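Stiltham open day - who went?

hxu88
Got back from the Stiltham open day last night. The bedroom demo was my favorite by far, all hand-held grippers and laundry on the bed. They let us try it and I was terrible at socks! 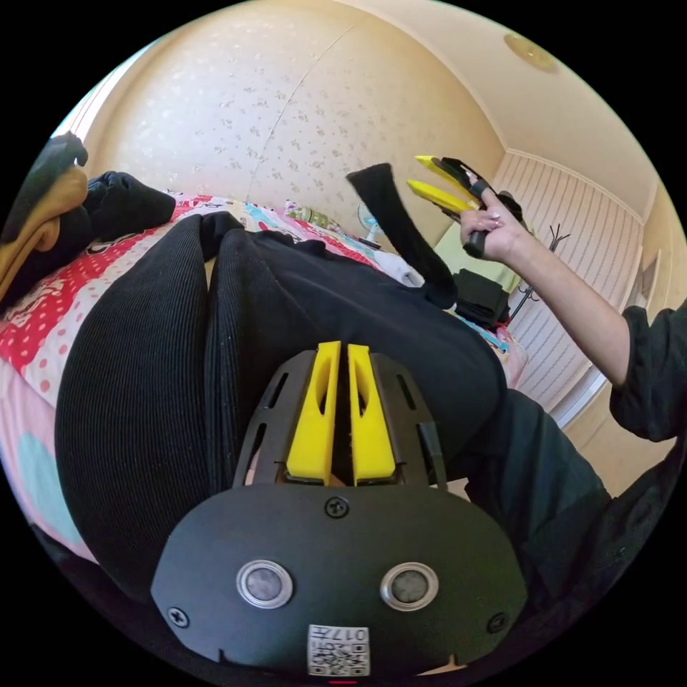 Radosław Wysocka
Socks are the easy part. I did 24 minutes there and a sweater beat me every time. Still think Pallus had the better demo last year.

lindalva_l
No way, Pallus only did boxes - I'd take clothes over that any day.

hxu88
Same. One more, from the sweater round:
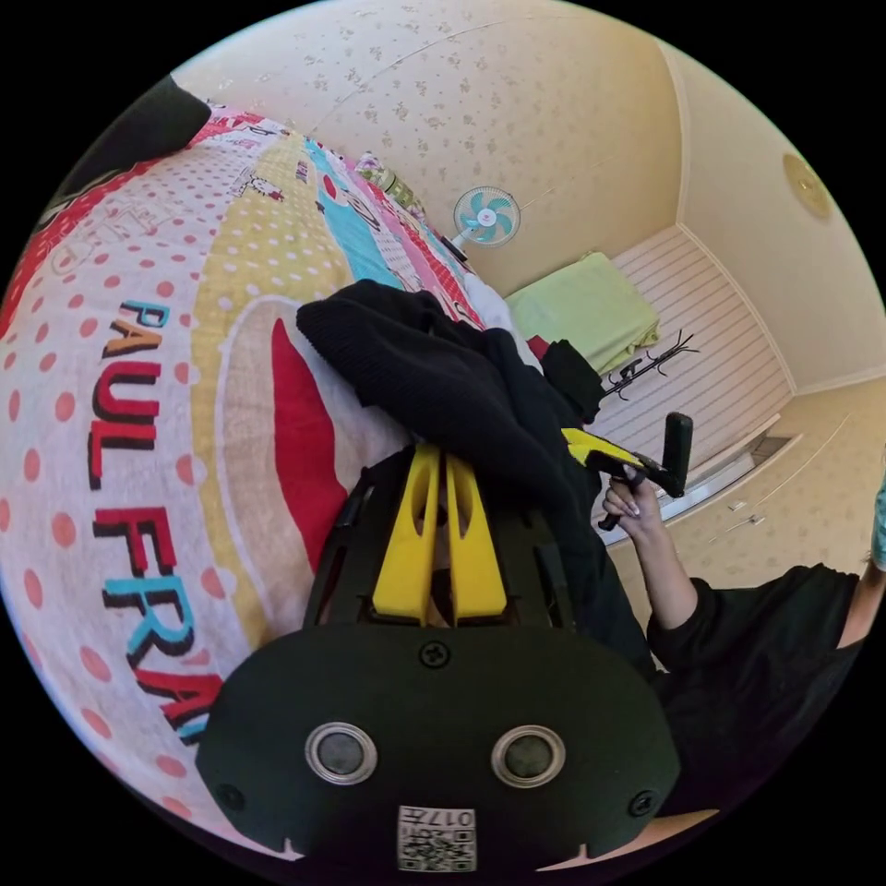 Yellow fingers vs. black knit

Radosław Wysocka
Yep, that's my enemy. Anyone going in December?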